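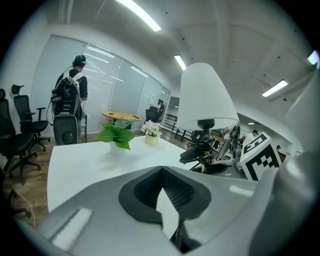 Khải Diệp told me I'd misread the whole project, and that if I kept asking when the robot was going to do something, I should go stand in the hall. The students weren't building a robot that does a task this term, he said. They were collecting the examples that a robot might learn the task from, and the examples were the work.

Projects > Student Teams > Arklow

August
By Alvar Fjeld

Fine. I've had a few weeks to chew on that and I'm still not sure I buy it.

I signed on as an outside mentor for the Arklow team at Trestside because I used to judge robot competitions, the kind with a foam field and a buzzer. You knew by lunch whose machine was junk. The Arklow project has no field and no buzzer. A student picks up a gripper by the handle, moves a thing on a table from one place to another, puts it down, and does it over. Then somebody else does it. The target for the term is 900 of these, and every one of them gets a line in a spreadsheet.

The set they're working on now is what they call the tidy table set. White table, a couple of potted plants, a lamp with a white cone of a shade. It sounds simple and I said so, which didn't make me popular. My complaint is that it's the same room with the same office chairs and the same ceiling lights. If you learn to drive in one parking lot, you've learned a parking lot. I asked what happens when the plant is on a kitchen counter under a yellow bulb and got a long answer with the word "generalize" in it four times.

Khải's answer was shorter. He said the room is the first room. There's a plan for more rooms in the spring, if the department lets them haul the equipment over to the Gunawan building, and that "if" has been sitting in somebody's inbox since before I got there.

What bugs me more is the throwing out. A take gets tossed when the student fumbles, and I think the fumbles are the interesting part. You reach for a pot, you catch the rim, you back off and try again. Everyone does that at home without thinking about it. A robot that has only ever watched clean grabs has no idea what to do with a bad one. I brought this up at the team meeting and one of the second-years said they'd read a paper on exactly that, and that keeping the bad ones without labeling them would make things worse. Could be. So label them! She wrote it down, at least.

Then there's the software, Plindular, which a grad student wrote and left behind when he graduated. It lines up the recordings and it crashes. On my last visit we lost 40 minutes to it, and I watched grown engineering majors turn a program off and on again like my dad with the cable box.

I'll give them this much. The students work hard, and they're pickier about their own takes than any competition team I ever judged. They argue over whether a lift was smooth. One of them redid a set of 30 because she didn't like how she'd been approaching the table. I never saw a kid with a foam-field robot redo anything that had already scored.

But the write-up they handed me for comments says the data "will enable reliable household manipulation," and I crossed out "will" and "reliable" and put a question mark next to "household." Khải put "household" back. We're still going around on the other two. The first training run is supposed to happen before the end of the month, and I've asked to be there with a plant of my own, from my own kitchen, in an ugly orange pot they've never recorded. They said yes. I'm bringing the orange pot.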